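Girkness Adult Ed – Home Basics
Unit 8 notes: washing up, drying, putting away
Updated 3/6/26

Bring these with you, we don't print extras. Last unit's sheet (pans) is still on the course page.

What we cover
Order of washing. Water. Draining and drying. Stacking plates in a cupboard that is too small. Short bit on plastic and bamboo-type dishes, lots of you asked.

1. Before the water goes in
Scrape everything. Bits of rice and egg in the sink are what clog the trap. Stack by kind next to the sink, not by who ate off what. Knives flat, off to one side, never dropped in the suds where you can't see them.
Clear the drying side FIRST. Most common mistake in the practice kitchen last term – people wash a full load and then have no place to set it down.

2. Order
Glasses
Cutlery
Plates and bowls, cleanest ones first
Serving dishes
Pots, pans, anything greasy
Change the water when it goes gray or the suds are gone. Don't just add more soap. If you are doing dishes for 16 like in the April practical, plan on changing it more than once.

3. Soap
Less than you think. We use the Burnix bottle in class, 500 ml, and it should last the whole course. It didn't last time. A short squeeze per sink. Too much soap = longer rinse = more water.
Rinse in a second bowl or under a slow tap. Rinse the backs too, the foot ring on the underside holds suds and then drips on the shelf.

4. Draining
Plates on edge, faces all one way, a gap between them if the rack lets you. Air has to get in. Two plates flat together will stay wet for hours and start to smell.
No rack: fold a towel double and lean the plates against something solid, big one at the bottom of the lean. Change the towel when it feels soaked.

5. Drying by hand
Linen or flat cotton for glasses, they leave less fluff. Terry or waffle for plates is fine. New towels don't soak up much until they have been washed a couple times, and skip the fabric softner, it coats the threads.
Hold the plate by the rim in one half of the towel, wipe with the other half. Front, rim, back, down. Don't rub in circles forever.
Wash dish towels hot, on their own or with other kitchen stuff. The Rukolen machine in room 8 has an 800 spin setting, that's the one we use for the class towels.

6. Plastic, melamine, bamboo-fiber
They look alike and they are not the same, so turn it over and read the base. If the base says nothing, treat it as the fussiest kind:
– warm water, not boiling
– soft sponge, no scourer (scratches hold stains)
– no soaking overnight
– no microwave
– dry fully before stacking
Tomato and turmeric will stain pale colors. Wash straight after the meal. Baking soda paste helps some, leave it a while, wipe off. It won't fix an old stain.
Light plates slide about and tip over in a rack, so set the larger ones in first. 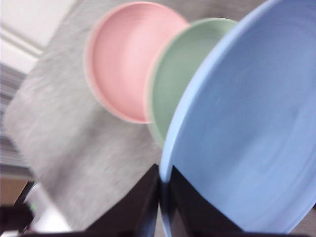 7. Stacking in the cupboard
Biggest at the bottom, same shapes together. Everyday ones at a height you can reach without stretching. Kids' plates low down if you want the kids to lay the table.
Sets in mixed colors: pick one order and keep it, or don't bother, but don't mix two sets with different rims in one pile, it wobbles. Paper towel between plates you care about.
Upright in a drawer works well too, needs dividers. The wire ones from the Ostrowski catalog fit the drawers in our practice kitchen. Measure yours before buying.

8. For next time
Wash up one full meal at home in the order above. Write down how many times you changed the water and where you ran out of room. Half a page is plenty, bring it to class.
Read ahead: fridge shelves, sheet 9.
Please bring a clean dish towel of your own, teh class pile is getting thin.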